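Why Does a Block Fit in One Hole and Not Another?

A shape sorter is one of the oldest kinds of toy puzzle. It has a board or a box with holes in it, and a set of blocks. Each block belongs in a hole of its own. Babies play with shape sorters, but there is real math inside them.

Start with the outline. If you stand a block on a sheet of paper and trace around the bottom with a pencil, you get a flat shape. A block with a round bottom gives you a circle. A block with six sides gives you a hexagon. The hole in the board has to match that flat shape and be a tiny bit bigger. The extra space is called clearance. With no clearance, the block sticks. With too much, other blocks can slip through.

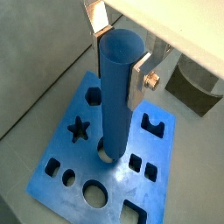

Some shapes are easier to fit than others. A circle is the easiest, and you can test this at home with a jar lid. Turn the lid as much as you like and its outline stays the same. The blue cylinder over its round hole can be spun any way and still match. It is tilted a little, though, and a tilt does matter. A tall block has to stand straight up and down to slide through a thick board, or its side will rub on the wall of the hole.

A hexagon needs more care. If all its sides are the same length, it fits in six different positions as you turn it. A square fits in four. A shape like the letter L fits in only one, unless you flip it over. Mathematicians call this rotational symmetry.

Try it yourself

Cut a square out of the middle of a piece of cardboard and keep both parts. Draw a dot in one corner of the cut-out square. Put the square back in the hole, lift it, give it a quarter turn, and put it back again. Keep going until the dot is where it started. Then do the same with a triangle that has three equal sides.

Words to know

Clearance: the small gap between a block and its hole.
Cylinder: a solid or hollow shape with round ends and straight sides, like a can.
Hexagon: a flat shape with six sides.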